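Semis (comic series)

Semis is a serialized comic written and drawn by Darcy Pirihi. It ran in the monthly anthology Flamport and was later collected in nine volumes by the publisher Haddad. The series follows the crew of a long-haul freight yard on the edge of the port city of Mesetti, where cargo is moved by night and the roads are closed to private traffic.

Publication

The first chapter appeared in the October issue of Flamport as a one-shot. It was extended to a full series after a reader poll, and the one-shot was redrawn as chapter 1. Chapters ran between 20 and 32 pages. The collected edition restores the color pages of the magazine version but omits the side notes on yard slang, which were printed in the page margins. A boxed set, limited to 500 copies, includes a 252-page sketchbook.
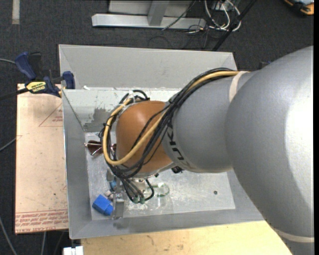
According to Darcy Pirihi, the yard was drawn first and the characters were fitted to it afterward, and the floor plan stayed the same from the second chapter to the last. The plan is printed inside the cover of volume 1.

Style

Backgrounds are inked with a technical pen and contain little screen tone. Dialogue is sparse, and several chapters have no speech at all. Page layouts use a fixed grid of six panels, which is dropped only in the flood chapters of volume 7.

Reception

Reviews of the early volumes praised the line work and found the plot slow. The final chapter divided readers, as it leaves the fate of the dispatcher open. An epilogue of eight pages was added to volume 9 and does not settle the question.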